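Why I Still Want People Teaching Robots by Hand

By Imtiaz Munasinghe
Feb 1, 2026

I've been accused, mostly by my friends at Kiiskinen, of being sentimental about demonstrations. They'd like to write the task down once and let the software sort out the rest, and bless them, I hope they get there! But last May I spent a good long stretch in Tinville with a pair of hand-held grippers, moving little red balls over and over, and I came home more convinced than ever that a person's hands know things the person couldn't possibly put into a manual.
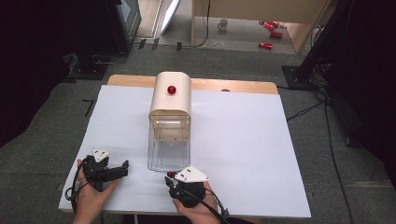 You slow down near the target without deciding to, and you turn your wrist a touch before you need to. We recorded 1060 of these, and I'd trade none of them for a tidier script. Yes, it's tiring work (my thumbs complained for days), and it ought to be paid and credited like any other teaching. I'd like to see Hisberg say so in its next call for demonstrators.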